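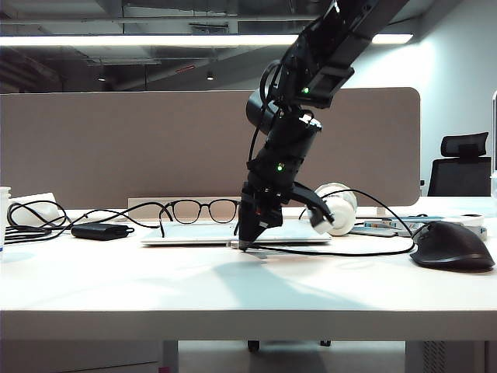
*The arm at desk height, glasses on the laptop.*

Ruth Bickerstaff had been told the arm could tidy a desk by August. It was August, and she had come up from the Marwat office to see it done.

"Start with the glasses," she said.

"The glasses are the hard part," said Italo Ferri. "They go last."

"At my house they go first. Otherwise somebody sits on them."

Italo looked at Liliana Lo Presti, who shrugged and typed something. The arm came down over the laptop and stopped.

"Is it thinking?"

"Waiting," Liliana said. "It wants to know if the glasses and the laptop are one thing or two."

Ruth wrote that down. The labour estimate in her folder said a night cleaner at Flarnville did 70 desks a shift. The building had 209. She had cleaned desks herself once, for two winters, and never had to ask what a pair of glasses was.

"What about the cords?" she said.

"We don't do cords yet."

"The cup?"

"If it's empty."

"How does it know?"

Italo rubbed his neck. "We tell it."

The motors hummed. The arm moved a little to the left, then back again – like a man looking for his keys, she thought, and crossed that out as soon as she'd written it.

At ten past four Gualtiero Testa put his head in and asked if anyone wanted the last of the coffee. Ruth said she did.

"Try it again," she told Liliana, and pulled her chair closer.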